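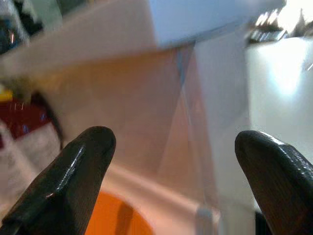 Ticket 271: Findow table cover, clear sheet keeps creeping and clouding up
Status: Solved
Opened by: Jessie Jardine
Helping: Nnamdi Anozie, Szabolcs Fodor

Jessie Jardine, Tuesday, 9:40 am
Hi all! First off, I love this cover. We run the Selard craft room out of an old shop unit and the tables get hammered, so a clear sheet I can wipe down between groups has been a dream. Two problems though.

1. The sheet won't stay put. By the end of a session it has slid toward whoever leans on it most.
2. There are cloudy patches on the underside. They wipe off when I peel the sheet back, then a day later they're back in the same spots.

I bought the 50 inch roll and cut it down to fit. Washed it once with dish soap before first use. The tables were painted in September if that matters.

Nnamdi Anozie, Tuesday, 10:15 am
Hi Jessie, a craft room, great! Some questions so I can point you the right way:

What paint is on the tables, and is there any wax or polish over it?
Did you store the roll tight before you cut it?
When you peel the sheet back, does it feel tacky or does it lift clean?

Jessie Jardine, Tuesday, 11:02 am
Paint is Innes eggshell, two coats, no wax. The roll sat in its tube in the back hall for most of the summer. It lifts clean at the corners but it's a bit grabby in the middle, right where the cloudy patches are. And now you mention the tube, one end does still have a curl in it!

Nnamdi Anozie, Tuesday, 11:20 am
OK, that curl is very likely your creeping. The end never sits flat, so every time somebody leans on the table the whole sheet gets a little push. Try this:

Take the sheet off and lay it on a clean floor, curl side down.
Cover the curled end with a towel that's been in warm (not hot) water and wrung out well.
Put some big flat books on top and leave it overnight.
Dry both sides completely before it goes back.

Please don't use a hair dryer. I know it's tempting, I did it to my own kitchen table and got a ripple I still have.

For the clouding I'm going to bring in Szabolcs, he knows far more about paint than I do.

Szabolcs Fodor, Tuesday, 1:48 pm
Hello! Grabby plus cloudy in the same place usually means trapped damp. Are you wiping the tabletop and putting the sheet straight back down?

Jessie Jardine, Tuesday, 2:05 pm
Guilty. We get 19 minutes between groups and I do the tables, the floor and the sink in that.

Szabolcs Fodor, Tuesday, 2:30 pm
Ha, then you work faster than me. Leave the sheet down between groups and only wipe the top of it. Once a week, peel it off, wipe the table, and leave everything uncovered overnight. If you want a bit of extra help, put a Viderach felt dot under each corner. They let some air in and they stop the sliding too. Go for the thin ones, the thick ones make a bump you'll feel when you're drawing.

Niall Morrison, Tuesday, 4:12 pm
Jumping in from another school account, hope that's OK. We had the same clouding and the felt dots sorted it for us. We put an extra one in the middle of each long side. Stick them to the sheet and leave the paint alone!

Jessie Jardine, the following week
Update! Books and warm towel did the trick on the curl, it took two nights but the end is dead flat now. Dots are on, six per table like Niall said. We've had a full week of groups, including the clay one, and the sheet is exactly where I put it. No cloudy patches when I peeled it back this morning. I'm so pleased with this.

One last thing, can I cut the leftover piece down for the little side table or will it fray?

Nnamdi Anozie
Wonderful news! Yes, cut away, it won't fray. Use a fresh blade and a metal ruler and round the corners off a bit so they don't catch sleeves. Marking this one solved.

Onyekachi Haruna
Added the towel method and the felt dots to the help page for rolled covers. Thanks Jessie, and thanks Niall!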